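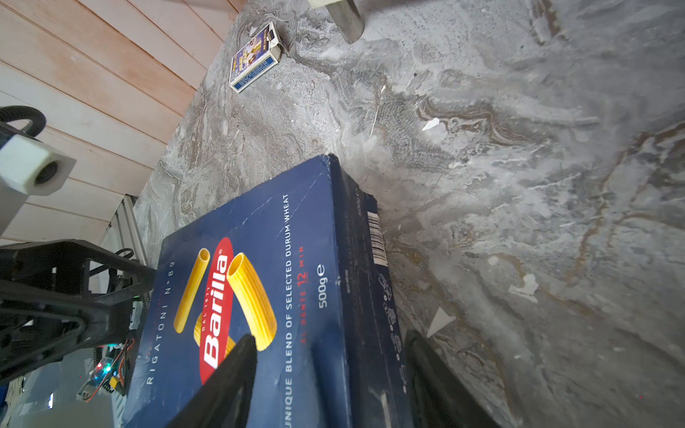

Collecting good examples for a robot that must learn to put groceries on a shelf is mostly a matter of small household habits. I learned them by driving two arms by hand in my workshop, and I write them down for other people who try the same. Start with a full box of pasta. The rigatoni box has a scratched front and a crumpled corner, and I keep using it, for the learner should meet worn boxes also.

1. Before the first recording, wipe the surface and let it dry well. Crumbs move under the boxes.

2. Change the position of every package between two recordings, also the angle. In June I forgot this for 287 recordings and all of them went to the trash.

3. Close the fingers slowly on a carton. If the sides bend, open and begin again.

4. Let other things lie near the box you want to pick. The learner must find the pasta also when there is a card box or a bundle of spaghetti beside it.
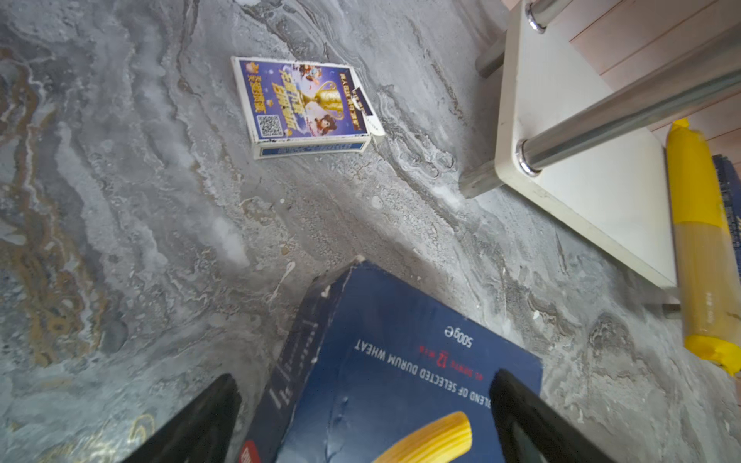
5. Write the name of the task the same way each time. I use "put pasta on shelf" and nothing longer.

6. Stop after 7 bad attempts in a row and drink some tea. Tired hands make jerky movements, and the learner will copy them.

7. Save to two disks. My set has now 700 good recordings and I would like to reach 1000.
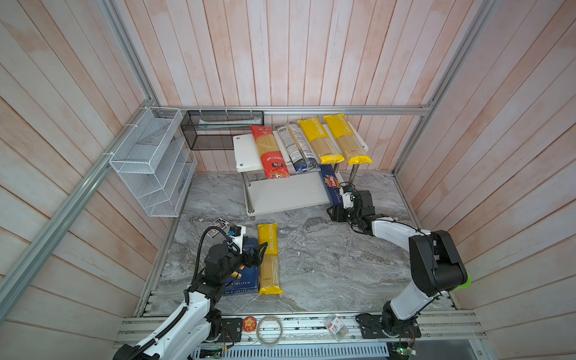 Right arm by the pasta shelf, left arm over the floor. Text and setup: Kavinda Wickramasinghe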